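20/08/2021

Bad sleep, good day. Writing this fast before the bus.

Ran the held-out set again this morning. 200 trials, same seeds as last time, same start poses. Only change is where the policy gets its eyes from. Before it was the overhead view plus the wrist view, both all the time. Now the overhead goes dark once the hand is near the object and the wrist view does the rest on its own. Everyone at Vovach said it would fall apart without the top view. It got 178. The old one got 131 on the same list, I had to go back and check I wasn't reading the wrong column.

Still don't trust it. The list is heavy on mugs and boxes and those were fine before too. The gain is nearly all in the soft stuff, bags and straps and the one awful scarf. Which is what we hoped for but it's also what I would see if the tuning leaked into the test. Need to go thru the training clips and make sure no strap from the test list is in there. That's 2,000 clips. I'll do it by object tag first and then by eye for the ones where the tag is junk.

Spent the whole afternoon on straps. Thing about a strap is from the top it's a line. You can't tell if it's lying flat or standing off the chair, the depth is mush. From the wrist you get the loop. I kept stopping on one still because it says the whole idea better than my two pages of draft do.

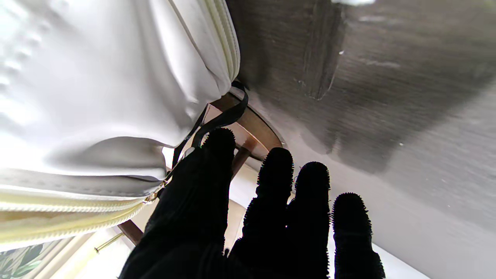
White bag, wrist view. Finger at the black strap, clasp and both zippers in sight.

Want that one for the first page if Gandum doesn't cut the figure count again. Small in print though, the strap is thin and the hand is black too so it may all go to mud in grayscale. Try it on the bad printer.

Other thing I noticed going thru the misses. 22 misses, and more than half are the same miss. The hand closes a bit early, the strap slides off the fingertip, and then the policy acts like it has it. Goes right into the lift with nothing. So it isn't really a seeing problem at that point, it just never asks itself again. Maybe a second look after the close, half a second, compare to the view before. Cheap. Could try it with the weights we have, no new training, just hold the pose and run the checker head one more time. The checker head was built for the Tokis runs and I haven't touched it since, so who knows if it even loads.

Also the switch point. Right now the overhead drops out at a fixed distance that I picked by hand in like ten minutes. Reviewers will go right for that. Should do a sweep, five distances, 200 each. That's most of a week of rig time and the Thân people have the rig every morning till they're done with their drawers. Ask if I can have nights. I don't want nights.

Wrote the results paragraph three times. First one bragged. Second one so careful it didn't say anything. Third is ok, it says what was run and what came out and then says the list is small. Left out the scarf.

Oh and the zippers. Had a theory that zipper teeth throw the thing off, all that fine pattern up close. Pulled the bag trials to check and no, misses with a zipper in view come at the same rate as the ones without. So that's an afternoon's theory gone in a quarter hour. Keeping a note of it here becuase I'll come up with it again in October and waste another day.

To do tomorrow:
tag search for straps
see if checker head loads
mail Thân re rig time
print test of the bag figure
back up the logs, ALL of them, not just the good run

Shoulder hurts from leaning over the bench. Ate crackers for lunch again. Bus in four minutes, going.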